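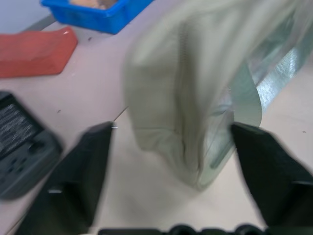
Jollela records manipulation examples for companies that train robot policies. We build the task list, set up the station, run the operators, check every episode and deliver the result with its labels. Most of our work is done on tabletops with a two-finger gripper and a small camera close to the fingers, so that the training data has the same view the policy will have at run time. Soft goods take up the larger share of our hours. A green cloth bag hanging over the table changes outline from one moment to the next, and the camera often gets it blurred, with a gripper finger across part of the view. We keep such views in the set. A policy that has only been shown sharp, still bags does poorly once the arm speeds up.

What we record

An episode is one attempt at one task, from the rest position back to the rest position. Each episode carries the wrist video, joint positions, gripper opening, a written instruction and an outcome label. Failed attempts are kept and marked as failed. Attempts in which the operator dropped the object and picked it up again get a separate label, as several clients train on recoveries alone.

Tasks are grouped by object type: rigid blocks, trays and containers, cloth, bags, and mixed tables where rigid and soft items lie together. The standard order is 50 episodes per task and layout. After every 10 episodes the operator moves the objects to new starting positions taken from a printed sheet. Lighting is changed between layouts and noted in the log.

How we check it

Every episode is reviewed by 2 people who did not record it. They work separately and mark the start of contact, the end of contact and the outcome. Where they disagree, the episode goes to a third reviewer or is removed. Time offsets between video and joint data are measured at the start of each shift.

Where we are

Jollela was started by Dorin Dinu, who had been writing calibration software for pick-and-place cells and wanted better test data for it. The company has 32 employees at two sites. Recording is done in Nalesgate. Review, storage and delivery are handled at the Cârstea office.

Our internal labeling tool, Satach, is available to clients who want to review or correct their own episodes. It reads our delivery format and exports plain tables. The current version was released in December.

Requests for a trial set should include the gripper type, camera position, object list and a short description of each task. Trial sets are delivered in the same format as full orders.

Page last updated Feb 9, 2018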